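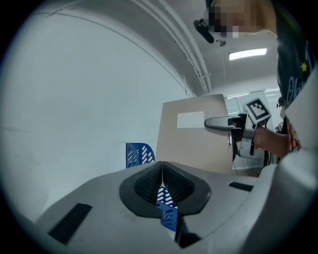 I've been putting off writing this for a while because I know what it makes me sound like, but I miss the paper library card. I miss the stamp and the grumpy little slip glued inside the cover. And most of all I miss being allowed to forget about a book for a fortnight without my phone buzzing about it.

Our branch at Fang went over to the Drelloteck system in November. You borrow through an app called Jatus now, and it's perfectly good software (my daughter had me set up in 4 minutes, most of which was me hunting for my password). You can renew on the couch. You can see what's on the shelf before you drive over. I'm not against any of that! What I'm grumbling about is the way it keeps telling me what to read next.

I borrowed one book on growing garlic. One! Since then it's been garlic, onions, raised beds, a novel with a garden on the cover, and something about compost that had me half convinced I was being told off. The old librarian's trolley, where people dumped whatever they'd just brought back, never did that. You'd find a history of lighthouses sitting on top of a cricket biography, and you'd take the lighthouses home because the colour of the spine was nice.
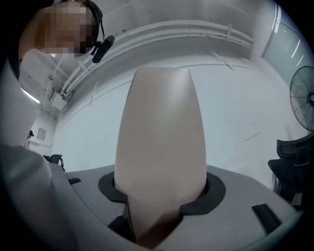

The pale rounded shape up close, set in its black collar.

That trolley gave me most of my favourite books, I reckon. A neighbour of mine, Decha Wongsuwan, says I'm being sentimental and that I could wander the shelves any time I liked. He's right, of course, and I told him so over the fence. But I don't wander as much, and neither does he, and that's sort of my point. Once the reserved book is waiting at the front with your name on it, you grab it and you're back in the car before the engine's cooled.

The council's argument is that lending is up, and I believe them. The branch holds nearly 3000 books and it'd be a shame if they sat there gathering dust. Still, I'd like someone to ask what kind of borrowing we're doing. Plornora, the next town over, kept its returns trolley right by the door when it got the same app, and I've driven 25 minutes to rummage through it more than once. Came home last time with a book on knots and a very silly detective story. Loved both.

So my request is a modest one. Keep the app, keep the renewals, and please wheel the trolley back out where we can trip over it.

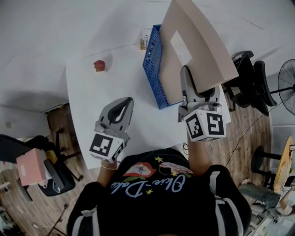
Can you still borrow at Fang if you don't have a smartphone?
Bring your old card to the front desk and the staff will put the loan through for you. They can renew over the phone as well, and reserve things, though you might wait a bit if it's a busy arvo.

I've still got my paper card, by the way. It's in the kitchen drawer with the spare batteries and the takeaway menus, and I'm not giving it up.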